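Looking after oven gloves, pot holders and other padded kitchen cloths

Padded things get washed less often than tea towels and take more abuse. Most of them will last for years if they are washed properly and dried all the way through.

Washing

Check the label first. Cotton gloves with cotton wadding will usually stand a 40 degree wash. Anything with a silvery heat-resistant lining wants a cooler one, and silicone-coated gloves are better wiped down by hand. Shake out the crumbs over the sink before they go in, and turn gloves inside out every second or third wash, as the inside gets grubbier than people think.

For grease, rub in a little washing-up liquid and leave it for 13 minutes or so while you do something else. Burnt marks won't come out. If the scorch has gone brown and stiff, the wadding underneath has probably gone too.

Small padded pieces can go in a mesh bag to keep the hanging loops from catching on zips. Mine came from the Mistel catalogue and has outlived two washing machines.
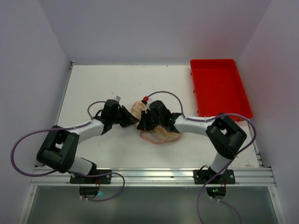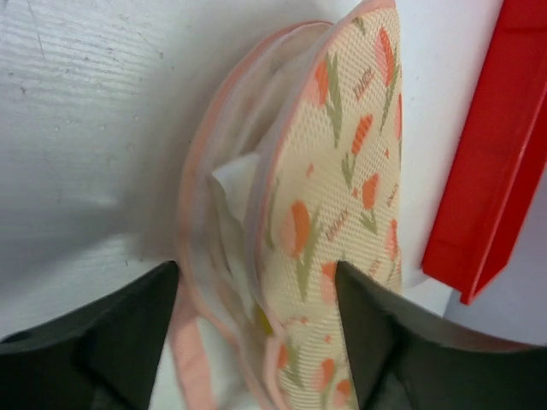
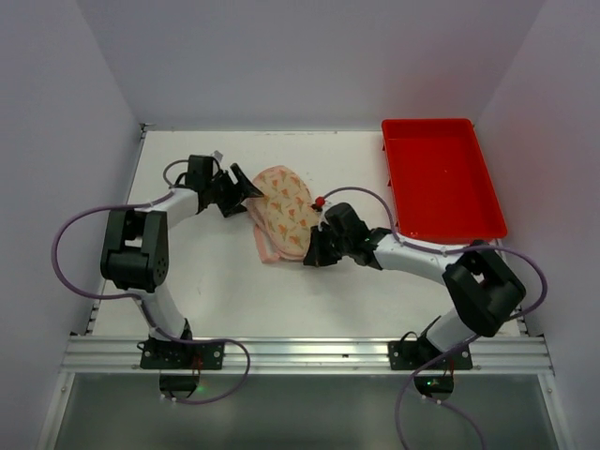
Drying is where most padded cloths are spoiled. The outside feels dry by teatime and the middle is still damp, and a week later there is a musty smell in the drawer. Press the glove flat between two towels, pull the layers straight with your fingers and hang it by the cuff with the opening propped. A light print, like the orange flowers on cream with the pink edging, can be dried in the shade if you want to keep the colours from fading. Turn it once before bed and leave it overnight.

Don't use fabric softener. It leaves a coating that makes cotton slippery, which you don't want with a hot dish in your hands.

Repairs

Binding goes first, usually at the thumb. Ronja Strömberg, who taught the mending class I went to, had us sew new binding on with doubled thread and small backstitches, starting well before the worn part and finishing well after it. Use 100 per cent cotton thread – polyester can melt against a hot tin.

A hole in the palm is another matter. You can patch it with two layers of old denim for lifting lids, but I wouldn't trust it with a roasting tin.

Storing

Keep them on a hook away from the hob. If they must go in a drawer, put them on top of the baking trays, and never put them away on the same evening they were washed. I go through ours in June, when the oven is hardly on, and the worst ones go to the shed for handling plant pots.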